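Warnilar slurry pump, gland packing or mechanical seal?

Clenlow
10/18/18
We run a Warnilar 8 inch on settled sand, 800 rpm, gland packed. Packing is nipped up every shift and the sleeve is scored again. Is a mechanical seal worth the money?

Pulley
Not on sand. Check your flush water first. It should be above casing pressure at the gland. Low flush scores sleeves whatever packing you fit.

Nina
Disagree. We changed two pumps to mechanical seals in July and have not touched them.

Pulley
What solids? Fine silt proves little.

Nina
Silt and some grit. Flushed, same as yours.

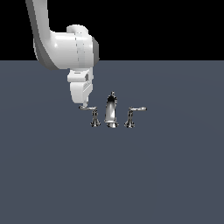

Reply 6
Clenlow
Put a gauge on the flush line. It reads under casing pressure with the washdown hose open. Will give the gland its own supply and fit a new sleeve before spending on seals.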